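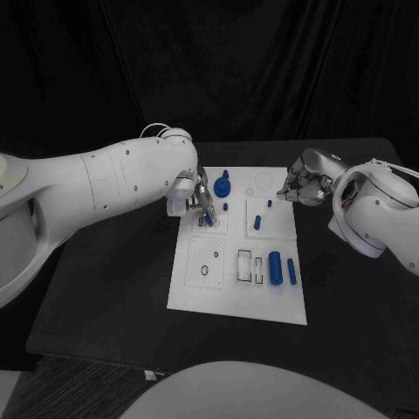 Brodeck Board Game Rules Corpus

Version 2, released July 17, 2020

What's in it

Brodeck is a collection of 496 rule sheets for board games, typed up from the leaflets that come in the box. Most were bought at yard sales, which means most were missing the game. We kept the rules and gave away the dice.

Each sheet is one plain text file. File names follow the pattern game, edition, language, so farah_2_en.txt is the second edition of Farah in English. There is also a spreadsheet, index.csv, with one row per file.

Why bother

Rule sheets are a strange kind of writing. They have to explain a whole small world to people who have already opened the snacks. They are full of "unless" and "except when," and they are read aloud, badly, by whoever is holding them. If you study how people write instructions, or how they fail to, there is plenty to chew on.

Columns in index.csv

id: a number. It means nothing and will never be reused.
title: as printed on the leaflet, including the exclamation point if there is one. There usually is.
players: as printed. "2 or more" is left alone, even where two is clearly miserable.
playing_time: as printed. Please do not treat this as a measurement.
words: word count of the text file.
argument: yes or no. See below.

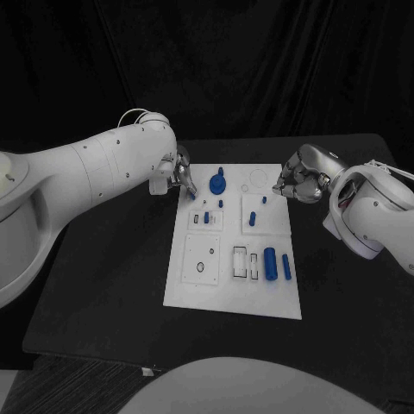 Small blue peg held just above the white board.

The argument column

A sheet is marked "yes" if at least one rule can be read two ways by two reasonable adults. Our readers worked alone and compared marks afterward. Where they disagreed over whether a rule could be disagreed over, we put "yes" and moved on.

Lornen is the worst case. Its leaflet says a player who lands on the ferry "may go again or stay, as before." No earlier sentence mentions the ferry. We have played it both ways and would not recommend either.

How the text was made

Leaflets were typed by hand, then checked against the paper by a second person. Printed spelling mistakes are kept. Ours have been removed where found. Diagrams are replaced with the word DIAGRAM on a line of its own, and tables are typed out with commas.

Handwritten house rules are kept too, inside square brackets. One copy of Fandia has more brackets than rules, mostly concerning a banker who was not to be trusted.

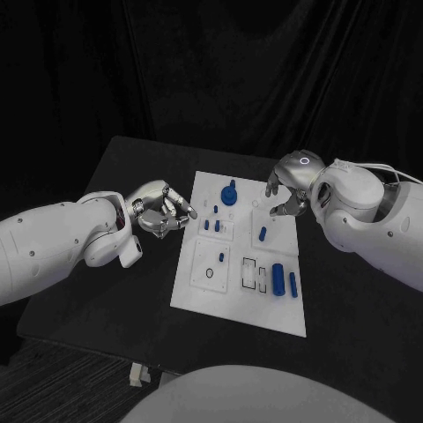

Two white arms and the board, black curtain behind.

Known problems

Sheets of more than 200 lines were split into parts in version 1 and glued back together in version 2. The glue shows in places.

Most of the collection is family games. War games are thin on the ground because their rules run to book length and our typists have limits.

Five files have no title, the top of the leaflet having gone missing before we got there. They are listed as "untitled" and sorted last. If you recognize a game involving goats and a toll bridge, please open an issue.

Changes since version 1

Added the words column.
Fixed line endings.
Removed a sheet that proved to be the instructions for a fondue set.

Use

Free for teaching and research. Please name the corpus and the version number. Corrections are welcome through the issue tracker and get folded in each December. Questions about who won your game of Lornen will be closed without reply.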